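Detbridge Community Boards > Work & Money > Second shift and sleep, what works for you?

marlowpine
26 August 2023
So I start second shift at the Adgate plant in September, 3 to 11:30, and I've been on days my whole life. I'm 50. My sister says I'll be wrecked by week two and my neighbor says it's the best shift there is, so I'm asking strangers. When do you sleep? When do you eat? Do you go right to bed when you get home or stay up? I live 25 minutes out if the bridge is open.

tuckahoe_lou
Did it six years. Do NOT go right to bed. You wouldn't get off a day job at 5 and be asleep by 5:30, would you? I got home at midnight, ate something small, watched a show, in bed by 2, up at 9:30. Felt great. The only bad part was my phone ringing at 8 every morning with people who think everybody is up.

gravelroadgal
Gotta disagree with Lou. If you have kids or a spouse on days, staying up till 2 means you never see them. I was in bed by 12:30 and up at 7 to get mine on the bus, then took a nap after lunch if I needed it. Was I tired? Sure. But I was tired on days too.

tuckahoe_lou
OP didn't say anything about kids

gravelroadgal
OP didn't say anything about NOT having kids either

marlowpine
Ha, no kids at home, just a dog who gets up at 6 no matter what. He's the real problem here.

benchvise143
Eat your big meal BEFORE work, like 1 or 1:30. If you save it for your 7:00 break you'll be fighting to keep your eyes open by 9, and then you drink coffee, and then you're staring at the ceiling at 3 am. Ask me how I know. I cut off the coffee at 6 and it made more difference than the fancy curtains did.

Also, is this on the new side of the building or the old side? The old side gets hot in the evening and you'll want a lot more water.
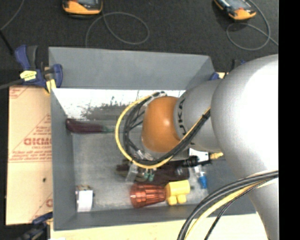
Photo: Trullusico

marlowpine
New side, going by the packet they gave me. Break room has a real fridge, so I can bring dinner. I was worried I'd be living out of the vending machine.

Good tip on the coffee. I usually have my last one at 4, so I may be okay there. It's the dog I can't figure out. If I'm up till 2 like Lou and he's up at 6, that's four hours.

shehu_street_steve
Feed him later! Ours moved his whole schedule in two weeks when we pushed breakfast back fifteen minutes at a time. He gets up when he thinks food is coming. And give him a last walk when you get in - it helps you wind down too, the streets are so quiet at midnight.

gravelroadgal
Fifteen minutes at a time worked for our cat too. Mostly.

oldtimer_dee
I'll be the downer. I tried second shift for a year and never got used to it. I missed every single supper, every ball game, choir, all of it. The money was a little better and I slept fine, but I was lonely. Some people love having the mornings free and I just wandered around the house waiting to go to work. Make yourself a plan for the mornings, even if it's only the grocery store or the Y.

tuckahoe_lou
See I loved the mornings. Bank's empty, dentist can always get you in, you can mow before it's hot. But Dee's right about having a plan, I'll give her that one.

benchvise143
Keep the same hours on your days off if you can stand it. Flipping back to a day schedule every weekend is what does people in.

oldtimer_dee
And then you really never see anybody, lol

marlowpine
Okay, I'm going to try bed at 1, dog breakfast at 8 (eventually), big lunch, and no coffee after 4. Already moved his supper back tonight and he is sitting here glaring at me. Anybody know if the bridge closes overnight for the painting, or is that only northbound?

shehu_street_steve
Northbound only, last I saw. The sign's up by the car wash.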